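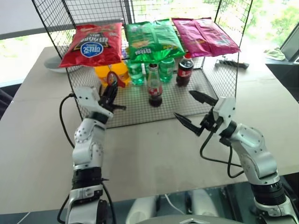

Chips on top, drinks underneath. Mostden, April.

Hirnus lid, second version, notes from the afternoon and evening

Very good day on the puzzle feeder! The sliding lid finally slides when a dog wants it to and stays put when the feeder is tipped over, and I want to get everything down while it's fresh.

Starting point was the beech tray from last time with the old lid. The old lid had a straight edge and ran in a square groove, and as soon as kibble dust got in there it jammed. A patient dog gave up and an impatient one picked the whole tray up and threw it (Biscuit, naturally, who has the neck of a small pony). So today I recut the groove with a rounded bottom and gave the lid a matching edge. I also opened up both ends of the groove so crumbs can fall out instead of packing into the corners.

Weight of tray plus lid, sanded, no finish: 266 g. Lighter than I expected, and I was worried it would skate across the floor. It did, on the bare concrete by the bandsaw. On the rubber mat it held nicely. I glued a cork ring underneath and after that it held on the concrete too, except under Biscuit, who doesn't count.
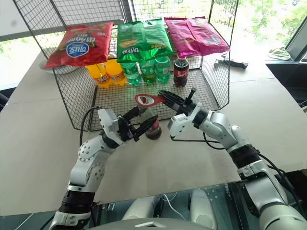

The finger hole is now a paw notch, cut right through at the near edge. I rounded it over by hand with a half-round file and then went at it with the fine paper until I could drag a nylon stocking through without it snagging. I like that test a lot and will keep it for anything a tongue goes near. The stocking caught on one spot that I couldn't feel with my thumb at all, on the end grain just where the notch meets the lid face. Worth doing every time.

Dog trials, both on the mat, a few bits of dried liver under the lid:

Biscuit (terrier mix, large opinions). First go: stood on it. Second go: licked the notch, got a whiff of liver, hooked a front paw in and the lid shot back to the stop. You should have seen the ears! From then on it was paw, slide, eat, look at me, wait for refill. The lid came back a bit wet and still ran smoothly.

Pepper (old spaniel, stiff hips). I was more curious about her, and I'd kept her session to 10 minutes so she wouldn't get tired. She never used a paw. She nudged the lid with the side of her nose, very politely, a little at a time, and stopped for a sniff between nudges. The rounded groove is what made that possible – the old one needed a hard shove to get going. She got all of it and then lay down with her chin on the tray. I'd call that approval.

Checked the lid for tooth marks afterward. Two shallow ones on the left corner, both Biscuit's, no splinters. Beech really is lovely stuff for this.
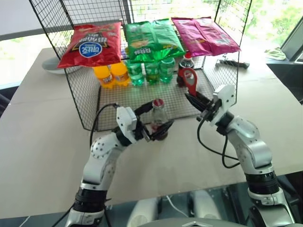

Torben Buschmann

Evening, after the dogs went home.

Turned to the stop peg. At present it's a dowel glued into the tray, and I can wiggle it already, so it won't last with a dog who slams the lid back. Options I've tried on scrap:

Thicker dowel, same glue. Stiffer, but it fills up the end of the groove and the crumbs have nowhere to go again.

Dowel right through the tray, wedged from below. This is the one! I hit it with the mallet far harder than any dog could and it didn't budge. Takes longer to make, and the wedge needs to be trimmed flush before the cork ring goes on. Must write that into the order of work or I'll forget and end up peeling cork off.

No peg, closed groove at the far end. Looks clean, traps crumbs. No.

The other thing on the bench is the rope for the Jerkaron tug. The new cotton from Kneževič arrived and it's a tighter twist than the last reel, with a beautiful soft hand to it. I tied up a short one with the usual monkey's fist at each end and soaked it in a bucket for the evening to see how much it shrinks. The knots have pulled in hard, which I'm pleased with. I'll hang it by the heater overnight and measure it in the morning against the dry one.

Still undecided about finish on the Hirnus. Plain oil raises the grain less than I feared but I want to see what a week of drool does to it. Bare wood is the honest control, so one tray of each goes home with Pepper.

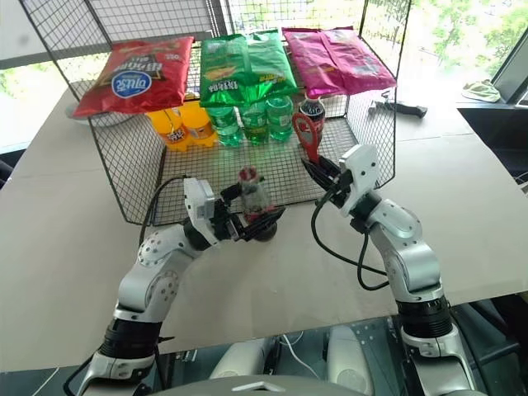

Reply in pencil under the entry: don't send the oiled one out until it has cured properly, please, the last oiled bowl still smelled when we handed it over and the dog wouldn't go near it. And could the notch be wider? My greyhound has long toes and I can see her getting one stuck halfway. Love the nose-nudging, would a lower lid make that easier for flat-faced dogs?

Good points, all of them. Oiled tray stays on the shelf for now and Pepper gets the bare one. Will cut a wide-notch lid from the leftover beech and leave it by the vise so you can try it against the greyhound's foot. For pugs and the like I think the lid height is fine but the tray wall in front of it wants to come down, and I'd love to borrow a pug to find out.

To do: wedge pegs, wide lid, measure tug rope, more liver.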